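By the time Yesenia Huamán came back with the teas I'd been swearing at the planner for most of Wednesday, and I'd started giving it a voice in my head. A sort of sulky teenager's voice. No, it said. Can't. Don't want to.

"What's it doing now?" she said.

"Thinking."

"Still?"

Still. I'd given it 2000 tries to find a path for the right hand and it had used 1658 of them before it came up with anything at all, and what it came up with went the long way round, like my dad driving to Bilgin to avoid the roundabout (he'd add an hour to any trip, happily, and call it scenic). The left hand was fine. The left hand had got hold of its shell and was standing there with it, pleased as anything, waiting for its brother.

She put my tea on the Fleka manual, where I'd asked her not to, and leaned over to look at the camera feed. 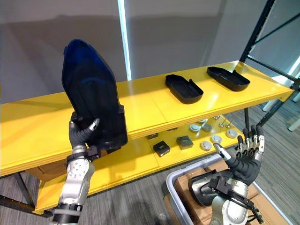
Left hand holding, right hand open, Wednesday afternoon.

"It looks like it's asking for it," she said. "Look at the palm. Give it here."

I hadn't seen it like that, and then I couldn't see it any other way. I'd been treating them as two arms that mustn't bump into each other! Every rule I'd written was a keep-away rule. Stay off the shelf, stay off the bin, stay well off each other, and then I'd shouted at the poor thing for seven hours for not getting close enough to help.

So I went into the Tutoter config and found the margin between the hands. 100 millimetres. I'd typed that myself in March, on my second day, when I was frightened of breaking something and my new boss was stood behind me eating crisps.

"You could just make it smaller," Yesenia said.

"I know I could."

"Only you're not."

I drank some of the tea. She'd put sugar in it, she always does, and I've never had the heart to tell her. Then I changed the number, saved it, and put my thumb on the stop button, in case.

"Go on, then," I said, and I'm still not sure which of them I was talking to.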